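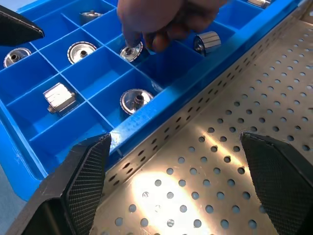

Shabnam Butt can tell you what a pulley weighs before she has picked it up. She has spent most of her working life with small metal parts, first behind the counter of a tool shop and now in her own workshop at Seltside, where she sorts, grades and sends out spares for people who mend old machines at home. I went up on a Monday expecting dusty shelves and jam jars full of screws. What I got was a bright blue tray split into little square compartments, with ribbed and flanged pieces of silvery metal sitting in them like very expensive chocolates. I wanted to touch all of them, and she let me!

"Everyone does that," she says. "You pick one up and you turn it round, and then you run your thumbnail along the grooves. I still do it. I must have handled thousands and I'd be sad if it stopped being nice."

The business is called Gil, after the lane her grandmother lived on, and it has a list of 1186 parts, most of them small enough to lose down the side of a chair. Her customers write to her with a drawing, or a measurement, or now and then just a long letter about a sewing machine. She loves the letters. One man, Santeri Kauppinen, wrote three pages about a knitting machine from Helusau before he got to the bit he needed, and they have been swapping notes ever since.

"He taught me to measure the bore first," she says. "I always went for the outside, because that's the pretty part. But if the hole in the middle is wrong then nothing else about it matters to you, does it? You've got a lovely paperweight."

I ask about the trays, as they seem to be the heart of the place. She used to keep everything in bags. Bags are cheap and they fold flat, but the parts rub together, and a knurled edge will mark a polished face in no time. Then she bought her first compartment tray at a clearance sale and went home and rearranged the whole workshop that same evening.

"I was up till two. I had tea going cold everywhere. And in the morning I came in and I could see what I'd got – see it, just by looking down! I'd been selling one size of flanged wheel as out of stock for months and there they were."
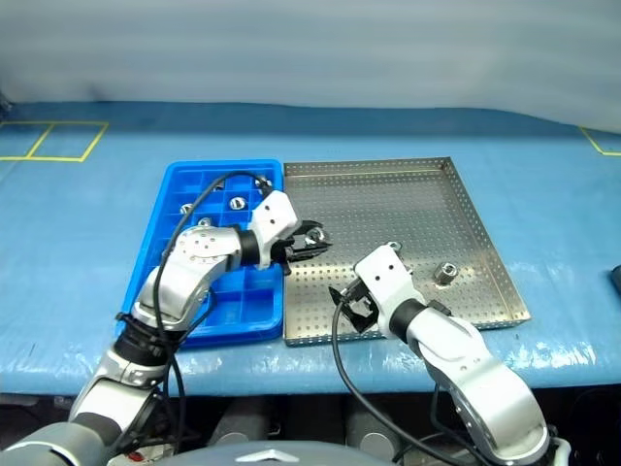

So what is the metal tray with the holes for?

"Anything that's been washed goes in a tray like that first," she says. "New parts often come to me with a film of oil on them. The holes let the water away and the air gets underneath, and I leave them until I'm sure. After that they can go into their squares."

She is strict about that order. Put a nut away damp, she says, and you'll find an orange ring on it by August. She dries the threads with a twist of cotton cloth, one nut at a time, and she talks about this job the way other people talk about baking bread. There is a kind she stocks called the Storosetti, a stubby little nut for a loom that has not been made for decades, and she has just 14 of them left. She won't sell more than two to any one person.

"Somebody offered to take the lot. Good money, too. But then there'd be thirteen other people with a loom they couldn't run."

We get on to mistakes, which she is very cheerful about. In her first year she sent 36 left-handed nuts to a woman who had asked for right-handed ones, and got every one of them back, wrapped in tissue with a bar of chocolate. She has also learned to leave a few squares free when she fills a tray, so that there is room to shift things about when a new size turns up.
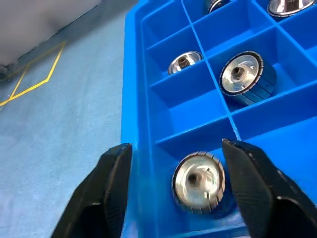

The other rule is that nothing gets stacked. One part to a square, even when the part is tiny and the square looks far too grand for it. She tried two to a square for a while and kept sending out the wrong one, and it made her cross, so she stopped and bought more trays.

"It takes up more room, yes. My brother thinks I'm mad. But I can put my hand straight on the thing and lift it out with two fingers, and I never have to tip anything over. I hate tipping. That's how you end up on the floor with a torch."

Before I go she finds me a flanged wheel that failed her checks, a hair too wide in the bore and no use to a soul with a machine to mend. It has been on my desk all week. If you have a part that wants matching, she asks that you send the measurement of the hole first, then the width, then the number of grooves if it has them, and then as much as you like about the machine it came from.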